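**Chamado 1836 — Caixa da sala de jantar: embalagens abertas, farelo no fundo, itens fora do inventário**

Estado: em observação
Prioridade: baixa
Local: apartamento de temporada Dondari, sala de jantar
Aberto por: Bezawit Adugna
Categoria: despensa / material de recepção

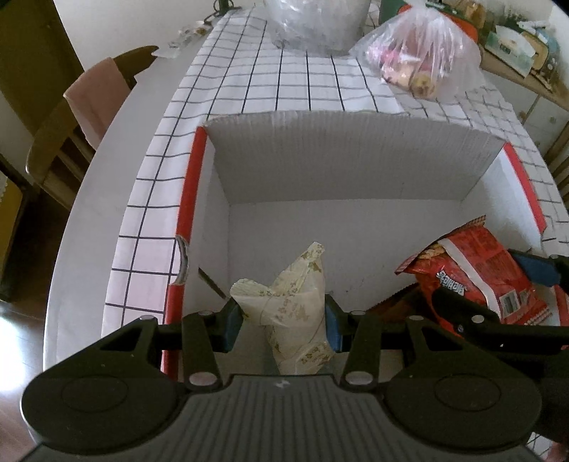 *Anexo 1. Caixa sobre a mesa de jantar: papel creme amassado e pacote vermelho de salgadinho ou similar.*

## Sintoma

A caixa de papelão usada para os lanches de boas-vindas está com resíduo no fundo. O problema foi relatado em março e voltou em maio. Na primeira ocorrência, a caixa foi esvaziada, limpa a seco e recolocada na mesa. Na segunda, o hóspede deixou recado dizendo que havia formigas na borda da toalha e que um dos biscoitos estava mole.

O inventário de entrada também não fecha com o de saída. A ficha do apartamento prevê a caixa abastecida com produtos fechados, e na conferência aparece papel de embrulho já sem conteúdo misturado com pacote que ninguém lançou na planilha.

## Ambiente

- Caixa: papelão, bordas vermelhas, interior esbranquiçado, recorte de alça na lateral.
- Posição: sobre a mesa de jantar, sem tampa.
- Produtos previstos na ficha: biscoito amanteigado Vollard (embrulho individual), torrada Allard (pacote fechado), chá em saquinho.
- Limite de reposição: 40 unidades por entrada, somando tudo.
- Janela da sala: voltada para oeste, sol direto depois das 15h.

## Histórico

**Entrada 1, manhã**

Chamado recebido. Pedi a Bezawit que não mexesse na caixa até a conferência. Ela confirmou que a última faxina seguiu a lista normal, e a lista normal não menciona a caixa. Anotado como primeira falha de procedimento: a mesa é limpa em volta e a caixa fica onde está.

**Entrada 2, 11h20**

Conferência do conteúdo. Um papel creme com estampa floral miúda em tom oliva, amassado, e um pacote vermelho no lado direito. O fundo branco tem poucas marcas e pontinhos perto do centro. Passei pano seco numa área pequena: parte saiu, parte é risco do próprio revestimento. O que saiu é farelo.

A impressão do papel está fraca demais para identificar o produto na foto. Registrado como "embrulho, origem não confirmada". O pacote vermelho não corresponde a nenhum item da ficha.

**Entrada 3, 11h50**

Testada a hipótese de umidade vinda da mesa. Levantei a caixa e apalpei o papelão por baixo: seco, firme, sem ondulação. Tampo também seco. A borda da parede do fundo está um pouco abaulada, mas isso é compatível com manuseio. Hipótese descartada.

**Entrada 4, 14h**

Testada a hipótese de fechamento ruim do biscoito. Abri três unidades de um lote novo, guardado no armário da área de serviço. As três estavam crocantes. Depois deixei uma unidade desembrulhada e outra com o embrulho apenas dobrado dentro da caixa, mesma posição, sem tampa.

**Entrada 5, 18h30**

Resultado parcial. A unidade desembrulhada amoleceu de forma perceptível. A que ficou com o papel dobrado amoleceu menos, mas já não quebra limpo. O embrulho não veda depois de aberto, só protege contra contato. A umidade relativa na sala marcou 52% no início do teste e não foi medida no final (erro meu, o medidor ficou no quarto).

**Entrada 6, manhã seguinte**

Formigas: nenhuma na caixa, nenhuma na mesa. Encontrei trilha curta no rodapé atrás da cadeira da cabeceira, sem ligação visível com o tampo. Limpeza com água e vinagre, fresta vedada com silicone. Isca instalada dentro do aparador, fora do alcance de criança.

**Entrada 7, 10h**

Comentário de Bezawit, transcrito da mensagem:

> O pacote vermelho pode ser de hóspede. Eles deixam o que sobra na caixa achando que é para o próximo. Já aconteceu com macarrão e com meia barra de chocolate. Eu não jogo fora quando está fechado porque a ficha manda guardar.

Verifiquei a ficha. O texto é: "itens fechados devem ser mantidos". Foi escrito para os produtos da casa e não distingue item nosso de item deixado. Segunda falha de procedimento.

## Causa provável

1. Produto aberto fica na caixa entre uma estadia e outra, porque a lista de faxina não inclui a caixa.
2. O embrulho individual não conserva o biscoito depois de aberto.
3. A regra de manter itens fechados é ambígua, e produto de hóspede entra no estoque sem registro.

A presença de formigas tem relação provável com farelo no piso, não confirmada. O sol da tarde pode agravar o item 2. Não foi testado isoladamente.

## Correção aplicada

- Papel creme descartado.
- Pacote vermelho retirado da caixa e colocado no armário de achados, com etiqueta e número do chamado.
- Farelo removido com pincel seco, começando pelos cantos. Não usar pano molhado no interior: o revestimento descasca na linha da dobra.
- Caixa transferida para o aparador, lado da sombra.
- Adicionado ao aparador um pote com tampa de pressão Mahlangu, capacidade de 2000 ml, para o biscoito. A torrada continua na caixa, fechada.
- Lista de faxina alterada, ver abaixo.

### Texto novo da lista de faxina

1. Retirar tudo da caixa.
2. Descartar embrulho vazio e qualquer produto aberto.
3. Separar o que não consta na ficha e levar ao armário de achados.
4. Passar o pincel seco no fundo e nos cantos.
5. Conferir validade e repor até o limite.
6. Lançar a contagem na planilha antes de sair.

## Verificação

Repeti o teste do biscoito no pote fechado, mesmo lote, por aproximadamente 20 horas. Continuou crocante. Umidade medida só no início, de novo dentro do normal da sala.

Primeira saída de hóspedes após a mudança: caixa com uma torrada fechada, sem farelo visível. Pote com dois biscoitos embrulhados e um papel vazio. O papel vazio no pote não estava previsto. Colocada uma lixeira pequena ao lado do aparador.

## Pendências

- [ ] Reescrever a frase sobre itens fechados na ficha do apartamento.
- [ ] Definir prazo de guarda no armário de achados para alimento. Hoje vale o mesmo prazo de roupa e carregador, longo demais.
- [x] Repor o silicone no rodapé onde a primeira aplicação soltou.
- [ ] Bezawit vai conferir se a caixa aguenta mais uma temporada ou se trocamos por cesto com tampa. O recorte da alça já mostra o papelão pardo.
- [ ] Medir umidade no início e no fim, com o medidor na sala.

Chamado permanece em observação até a terceira saída sem ocorrência. Se voltar formiga, abrir chamado separado em controle de pragas e citar este número.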